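Print this page | E-mail this release
Reading time: 3 minutes

MEDIA RELEASE

Zeltolar opens orders for Narach, a bin picking kit for small workshops

April 19, 2023

Zeltolar today opens orders for Narach, a kit that lets an industrial robot arm take parts out of a bin where they lie without order. The kit is meant for small and middle-sized workshops which already own a robot arm, or which plan to buy one, and where a person still has to stand beside the bin and lift each part by hand.

Narach consists of a two-finger gripper, a set of exchangeable fingertips, a camera for mounting beside or above the work area, a control computer and the software Zamani, which Zeltolar has developed at its office in Vundby. The customer's own arm stays in place. The fitting is done by a technician from Zeltolar, or by the customer's staff after two days of training.

"Many workshops told us the same thing," says Zohreh Ebrahimi, who leads the product work at Zeltolar. "They have a good arm, and it does one job well, but it must receive every part in the same position. So somebody must put the part in this position. We wanted to take away this step and leave the rest of the line how it is."

Long parts in a bin are a well-known difficulty. A bar can lie against the wall, or across another bar, and the gripper must find a place to hold it where the fingers don't meet the side of the bin. Zamani works out several possible grips for each part it recognizes, and it throws away those where the gripper, the hoses or the arm itself would touch the wall. From the remaining grips it chooses the one with the most free space.
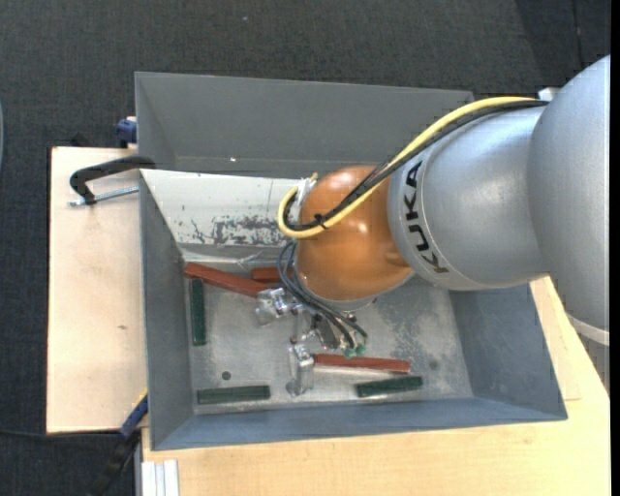
The software can also keep apart parts of different colour in the same bin. The operator chooses on the screen which colour shall be taken first, and where each colour shall be put down. This can be changed during the shift, and no programming is needed for it.

To teach a new part, the operator puts a few pieces into the bin, starts the learning program and answers the questions on the screen. In the tests at Vundby, the longest of which was finished in September, the team taught 23 different parts to the system. In this longest test the kit made 2560 picks, and 536 of them were taken from the corners of the bin. Zeltolar gives the complete test report, including the picks that failed, to any workshop that asks for it.

"I prefer that the customer sees the failed picks before he buys," says Zane Kuusk, test engineer at Zeltolar. "The corners are the hardest place. If a bar lies flat and tight along the wall, there is sometimes no room for the finger. In this case the system leaves the bar, takes another one and comes back later. If it is still not possible, it calls the operator."

The bin doesn't have to be a special one. Steel bins with sloping walls, which are common in metal shops, can be used when they are fixed so that they don't move during the work. Scratched paint and worn floors are accepted, but a strongly shining floor may need a change in the lighting, and the technician will check this at the first visit. Very thin parts, and parts that hook into each other like springs, are not supported in this version.

Narach needs compressed air for the gripper and a normal power outlet for the computer. The images from the camera are stored on the control computer at the customer's site and are not sent to Zeltolar, unless the customer wishes this for a service case.

The kit is offered in two versions. The basic version includes one gripper and one camera. The larger version adds a second camera and a mounting frame for work with two bins placed one behind the other. Both come with one year of software updates. A rental agreement is also possible, and the rent already paid is taken off the price if the customer decides to buy.

Workshops that would like to see the kit can book a visit to the test room in Vundby, and they are welcome to bring their own parts. Zeltolar asks visitors to send a drawing or a few photographs of the part one week before, so the team can prepare suitable fingertips. Bookings and price requests are received by the sales office.

About Zeltolar
Zeltolar develops grippers and software for industrial robot arms. The company has its office, workshop and test room in Vundby.

Media contact
Zohreh Ebrahimi, Product Lead, Zeltolar

Print this page | E-mail this release

Related items
Zamani update: faster teaching of new parts
Choosing fingertips for round and square bars
Training dates for Narach operators in Vundby
Rental terms for gripper kits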